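La clé était sous le pot, comme promis, et l'appartement de la rue Zomholm sentait le café froid. Quatre-vingt-dix marches avec ma valise, merci bien ! J'avais 342 kilomètres dans les jambes (enfin, dans les fesses, le car de Suveck n'a pas de ressorts) et je n'avais qu'une envie, m'asseoir. Sauf que la table était restée comme ma sœur l'avait laissée en filant à la gare. Les bouteilles, le sac, la tasse violette avec son fond brunâtre...

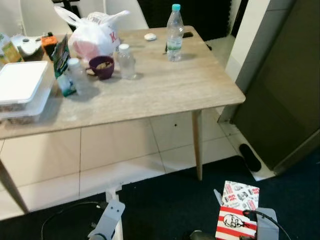
La table, le soir de mon arrivée

J'ai poussé la tasse du doigt, très courageuse. Puis j'ai eu faim. Ma sœur m'avait écrit « sers-toi, il y a tout ce qu'il faut », et moi je la crois toujours, depuis l'enfance, c'est maladif. J'ai ouvert le frigo en rêvant d'un gratin.

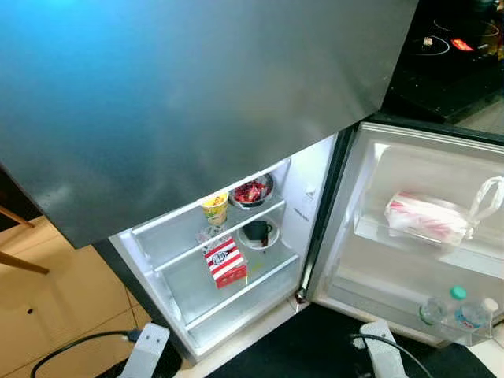
« Tout ce qu'il faut », selon ma sœur

Des nouilles instantanées, au frais ! Et ce bol de rouge, luisant, qui me regardait du fond. J'ai pris une cuillère, j'ai hésité, j'ai pensé à la boîte rayée. Le téléphone a sonné. « Surtout, ne touche pas au rouge », a dit ma sœur. J'avais déjà la bouche pleine.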